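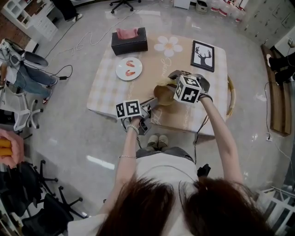
Progress report to Herer, second payment, 2018-06-01

The Skavo table-setting work is on schedule, which surprises me as much as it will you. Of the 34 household arrangements in the plan, 21 are finished and written up. The dining tables were meant to be the easy part. Then we discovered that everyone has opinions about tablecloths, and the one with the big white flowers, two shrimp on a plate and a deer head in a black picture frame is now the arrangement visitors ask about. I would have bet on the tea set. The tissue box stays, by popular demand.

Spending is under budget on tableware and over on linens. Petis delivered 4 cloths in August, two of them the wrong size, and has agreed to exchange them at its usual stately pace.
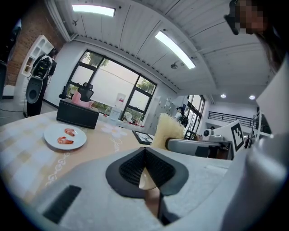
The shrimp table, with the window wall behind.

Still open: the remaining kitchen arrangements, and a shelf list that matches what is on the shelves. Yurchenko has offered us a second batch of plates at cost, and we would like to say yes before they come to their senses. That needs your approval to move money from the transport line, where we have spent very little, mostly by carrying things ourselves. A reply before the next order goes out would be welcome.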